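Bring Back the Long Engagement Notice

My cousin I-seul Yoon got engaged in December, and the first thing I did was write her up for the paper. She hadn't asked me to. I just love engagement notices, I always have, and I think we are letting one of the best little forms of writing slip away while we post a ring on a hand and call it done.

I mean the long kind! Who the parents are, what town they live in, where everybody went to school, what the groom does at the feed mill. My grandmother kept hers in a recipe box. It ran two full columns, and it mentions the hat her future mother-in-law wore to the luncheon. I have read it maybe a hundred times and I could still draw you that hat.

What gets me about the old notices is how many people they let in. A ring photo is about two people (one and a half, really, if you only see the hand). A proper notice has parents, grandparents, the late uncle who introduced them, the church, the softball league. When Colton Sawatzky and Bok-nam Nam announced theirs in the Flaltodell weekly, I learned that our old bus driver was the bride's godfather. I'd ridden with that man for years and had no idea.

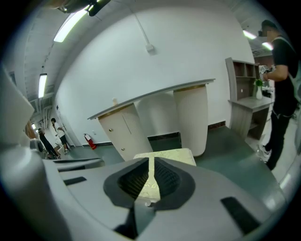
The white reception counter, with its thin gray top.

I know the arguments against. Papers charge for them now. Ours wants $29 for the short version, and the short version is hardly more than names and a date. Families are also more tangled than the old format liked to admit, with stepparents and half brothers and people who don't speak. Fair enough. But the form can stretch! Sang-wook Song's notice listed three sets of parents, in the order he wanted, and it read just fine. His stepmother had it laminated.

Then there's the complaint that it's bragging, all those degrees and job titles. I used to half believe that one. So when I wrote I-seul's I left the degrees out at first, and her father, Nam-gil Sung's oldest friend and a man who does not say much, called me up to ask where the nursing school had gone. He wanted it in. He'd driven her there and back every weekend of her first year, and that line was partly his.

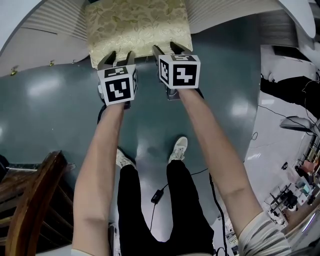
So back it went, and so did the summer she worked at Anow, and how she met her fiancé at a potluck where both of them had brought the same noodle salad. By the end I had 893 words. The paper's limit is 700. I fought for every one of them and lost, and the salad got cut down to a clause, but it's in there.

If someone in your family is getting married this year, write the thing. Ask the aunts, because they'll know the middle names. Put in the town people moved away from as well as the one they live in now. Send it to the paper, and if the paper won't take it, print it and mail it around with a stamp on it. I-seul's grandmother in Stotura has hers on the refrigerator and reads it aloud to the man who delivers her groceries.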